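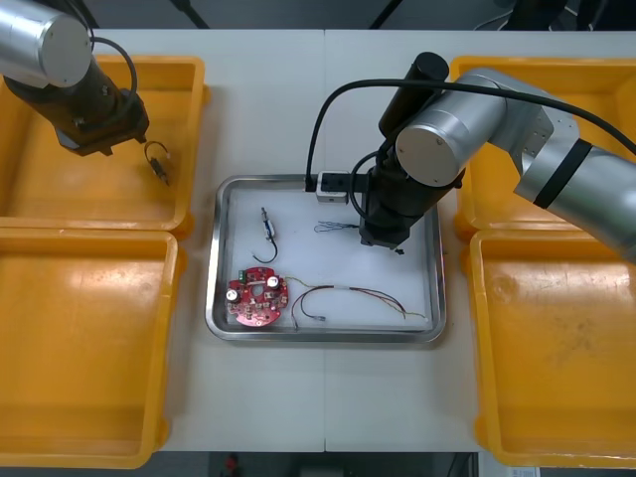 Unit 4: Assessing a bench sorting cell before purchase

The Clorkeck cell is sold as a complete package for separating mixed electronic parts into bins. These notes treat it as a worked case, using the layout in which it is normally offered: two arms, a white table, one steel tray in the centre and four yellow bins placed round it. The tray holds the unsorted parts, and the supplier's quotation calls it the source. Note that the load includes a round red circuit board with its wiring harness still spread across the tray, as well as small cylindrical parts on thin black leads. A load of this kind is harder than the one most suppliers choose for a demonstration, and you should ask for it.

4.1 What is in the price

The base package is quoted at 1,190 a month on a rental contract, with service visits charged separately. Read the schedule of parts before comparing this with the Bloxham offer. Bloxham quotes for one arm and leaves the table to the buyer. Vellthorpe quotes for two arms but supplies its control software under a yearly licence, so the monthly figures are not like for like. Jailson Trindade's costing sheet (Unit 3, second page) puts all three on the same basis and should be used for the exercise.

4.2 Trial procedure

Run the trial with your own parts. The supplier may set up the cell and teach the bin positions, but may not arrange the tray. Tip the parts in and leave them as they fall. Each trial consists of 100 picks. Record for every pick:

Part type
Which arm made the pick
Result: placed, dropped, wrong bin, or no grip
Whether a person had to step in

A pick that brings a second part with it is recorded as "wrong bin" even if both parts belong together. Birutė Kalniņš has argued for a separate heading here, and the September version of the form may include one. Until then use the four results as printed.
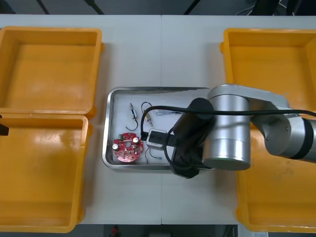 4.3 Loose wire

Treat leads and harnesses as a separate class when you write up the results. A gripper that closes well on a rigid body may still fail on a fine wire lying flat, and an overall pick rate hides this. In the Villgate trial the overall rate was acceptable and the contract was signed on that basis. The wire class was looked at afterwards, and more than 10 of the failures came from one type of harness. The cell was kept, with harnesses removed by hand before loading. The labour for this step had not been costed.

4.4 Cable routing and reach

Check the arm's own cables at full reach over every bin. A cable which hangs low over the tray can drag parts or block the view of the sensor. Ask the supplier to drive each arm slowly to its furthest taught position and back, and mark any contact on the layout drawing. Check also which bins each arm can serve. If both arms must cross the tray, one will wait for the other and the cycle time in the brochure will not apply.

4.5 Exercise

Work in pairs. Using the blank form and the costing sheet, prepare a recommendation of no more than 2 pages for a buyer who handles mixed boards and leads. State which of the three offers you would trial first and what result would make you reject it. Hand in to Chae-won Nam. Questions on the costing sheet go to Jong-dae Hyun.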